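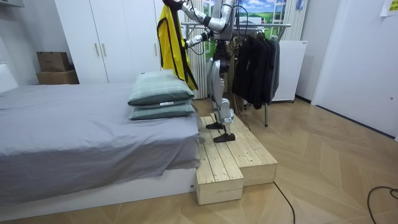

Yellow top, grey bed, plaid pillows.

Spare room tidy at Sovcombe, quick update. Bed's got its grey sheet on. Clothes next, then the wardrobe.
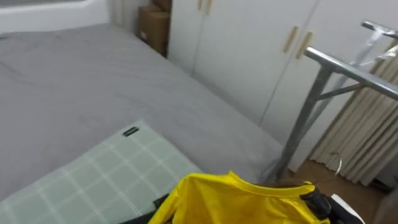 Collar end of the yellow one, white wardrobe behind.

Hangers wanted please!! Any sort, we need 200 by March for here and Pistley. Bring them in a bag, loose ones tangle somthing awful.

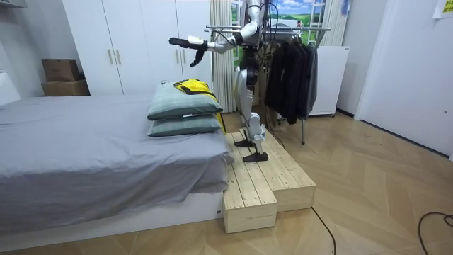 Pillows stay plaid, by the way. Plain ones went to Pistley and arn't coming back.

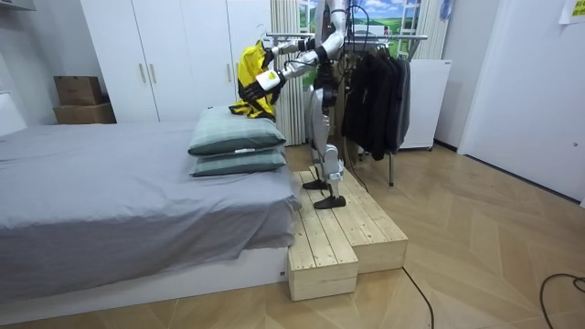 Plelis
Newsletter editor, Sovcombe

Bright things at one end of the rail, darks at the other. Coats last. More next time.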